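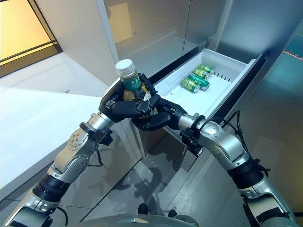
Equipment Planning Report: Two-Handed Kitchen Robot
Term project, Datum design group

1. What we were asked to do

Our group was given the use of a two-armed robot and the kitchen at the Skamitz building for one term. The task was to plan a year of work on fridge and counter chores, and to say what equipment the next group should buy, borrow or do without. Programming was handled by another group and is covered in their report.

The department set a spending limit of $1158 for small equipment. The robot and its hands are already paid for and don't come out of that amount. Neither does the fridge, which belongs to the building.

2. What the work needs

The main chore is handling drinks at an open fridge drawer. With a bottle, both hands are used together and the fingers end up very close to each other. With cans lying on their sides in the drawer, the hand has to come in over the low sides. These are different jobs and they wear different parts, so we planned spares for them separately.

We kept a log of stoppages over 19 sessions. The most common cause was a cable near the wrist catching or pulling tight. The second was a finger joint that didn't close all the way. Only one stoppage had anything to do with the fridge, when the drawer wasn't pulled out far enough before the start.

3. Quotes

We asked two suppliers for prices. El Khatib quoted on cable sleeves, straps and replacement fasteners. Solutgate quoted on a set of spare finger segments and on a yearly service visit. Both quotes are good until the end of March.

Spare finger segments, one set (Solutgate): $540
Cable sleeves and straps (El Khatib): $96
Fasteners, mixed box (El Khatib): $38
Floor marking tape and a tape measure: $42
Drinks, cleaning cloths and drip trays: $115
Shipping: $67
Total: $898

That leaves $260. The service visit costs more than that, so it can't come out of this year's money. We suggest asking the department to pay for it separately, as it does for the lathe and the laser cutter.

4. Space

We measured the kitchen before ordering anything, and it changed the list. Our first draft had a rolling cart in it for parking items between runs. Once the arms are held out in front, the robot needs the clear floor beside the white counter to turn and back up, and a cart would have to be moved every time.
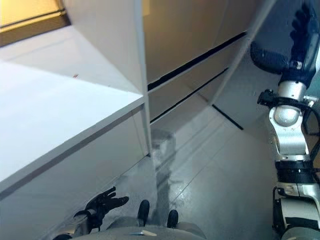
We took the cart off the list and will use the counter for parking items. It is a comfortable height for the hands and easy to wipe down. The floor is glossy grey tile, so we tested the marking tape on a corner first to check that it would come up without leaving glue behind.

Lighting didn't need any money spent on it. We had budgeted for a lamp and a blind in the first draft and dropped both after an afternoon of trial runs.

5. Schedule

Delivery on the finger segments is 6 weeks. Everything else can be picked up locally within a few days. If the order goes in at the start of term, the group can begin with counter work, which is easier on the fingers, and move to the fridge drawer once the spares are here. We have allowed 11 weeks for the drawer work, including one week for repairs.

Bookings for the kitchen have to be made by Tuesday for the following week. Other people use the fridge, so label anything you leave in it.

6. Recommendations

Order the finger segments first, before anything else on the list.

Sleeve the wrist cables before the first session. It takes an hour and would have saved us most of our stoppages.

Hold the remaining $260 until the middle of the term. Our guess is that a second set of straps will be needed, and the rest can go toward shipping on repairs.

Keep the stoppage log going in the same format so the two years can be compared. The blank form is at the back of the project binder, along with both quotes and our floor measurements.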